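Dining table

A dining table is a table at which people sit to eat meals. It is distinguished from a work table or a side table mainly by its height, by the clear space left beneath it for the knees, and by a top large enough to hold place settings and shared dishes. Dining tables are found in private homes, restaurants, schools, monasteries and other places where meals are taken in company.

Early forms

In ancient Greece and Rome, wealthy diners often ate while lying on couches, and small low tables were brought to them with the food. In much of medieval Europe, the usual dining table of a large household was a set of loose boards laid over trestles. It could be taken down after the meal so that the hall could serve other purposes. The English word "board," in the sense of meals provided to a lodger, comes from this kind of table.

Heavier tables with fixed legs became common in the sixteenth century. Long tables of this type, with stretchers joining the legs close to the floor, are often called refectory tables, after the dining halls of religious houses. The draw-leaf table, in which extra leaves slide out from under the main top, came into use in the same period.

The gateleg table, whose hinged leaves are held up by swinging legs, was widely made in the seventeenth century and suited smaller rooms. In the eighteenth century, separate dining rooms became more usual in prosperous houses, and cabinetmakers supplied tables in sections that could be joined for large parties. Pedestal supports, which leave more room for the sitters' legs, were also favored.

Construction

Most dining tables consist of a top, an apron and a base. The apron is a frame of rails beneath the top that joins the legs and keeps them square. Solid wood widens and narrows with changes in the moisture of the air, and a top made from it must be fastened in a way that allows for this movement. Slotted screw holes and small wooden or metal clips are the usual means. A top that is glued rigidly to its apron may split across a dry winter.

Oak, walnut, mahogany, cherry, maple and pine have all been used widely. Tops are also made of glass, stone, metal and manufactured board. Finishes include oil, wax, shellac and modern varnishes, which differ in how well they resist heat and spilled liquids.

Regional example: the Plunmont table

The Plunmont table is a plain four-legged pattern associated with the town of Plunmont and with the Apaza workshop there. Its distinguishing feature is a shallow apron, cut back at the middle of each long side. The furniture historian Marisol Castaño has traced the form through the account books of the workshop, in which 1,341 tables are entered. Of these, 19 were made with drop leaves. A later study by Wilmer Condori argued that the cut-back apron was first used on benches and only afterward carried over to tables. The largest group of surviving pieces is held at Trorthorpe, where the collection was opened to the public in August.

Shape and seating

Rectangular tables make efficient use of a long room and provide two places, one at either end, that have traditionally been given to the hosts. Round tables have no head and allow all diners to see one another, although a large round top makes the center hard to reach. Oval tables combine some features of both. Customs that govern who sits where vary widely and may reflect age, rank, kinship or the presence of guests. 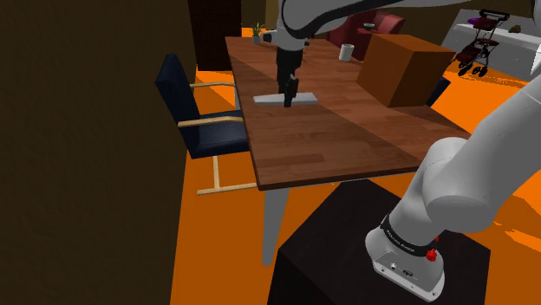
Use outside of meals

Many households use the dining table for schoolwork, sewing, games, paperwork and repairs as well as for eating. In homes without a study it may be the largest flat surface available, and its finish is often chosen with general wear in mind. Hard objects set directly on the surface, such as the flat gray block on the wooden top seen here, can leave scratches or dents in softer woods if they are dragged. Felt pads, mats and cloths are common forms of protection. Shallow dents in solid wood can sometimes be raised with a damp cloth and gentle heat, while deeper damage generally calls for sanding and refinishing.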